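Budgeting a second two-arm cell: spare grippers or spare cables?

trudard_maint
We have one cell with two arms on a shared front rail. Quote from Rusu for a duplicate expires 28 September 2022. It lists no spare finger sets.

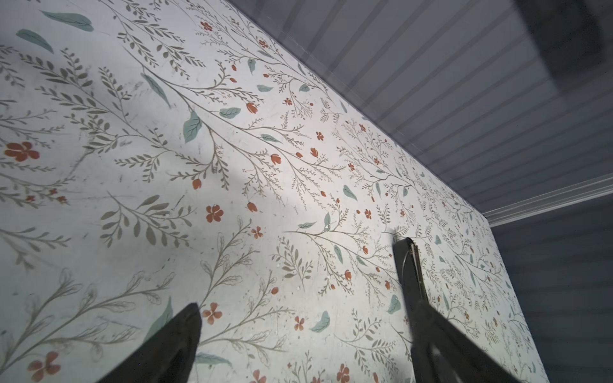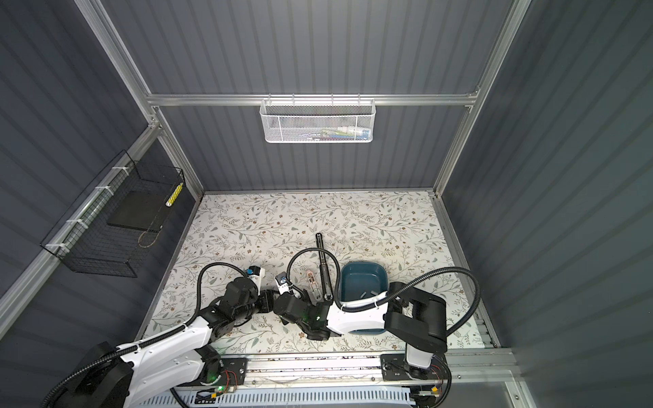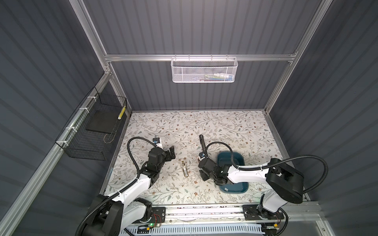

Fingers up close first, then both arms over the mat with the teal tub.

Reply 1 - e_stefanou
Buy cables first. Both arms carry long corrugated runs in loops, and ours at Dolham had a 19-day lead time in May.

Reply 2 - pedetitz7
Disagree. Fingers wear faster on small parts. I would order seven sets and one conduit kit.

Reply 3 - e_stefanou
Seven is stock for nearly two years. Price the rail carriages too - they are a separate line.

Reply 4 - trudard_maint
Asked Rusu for both as options.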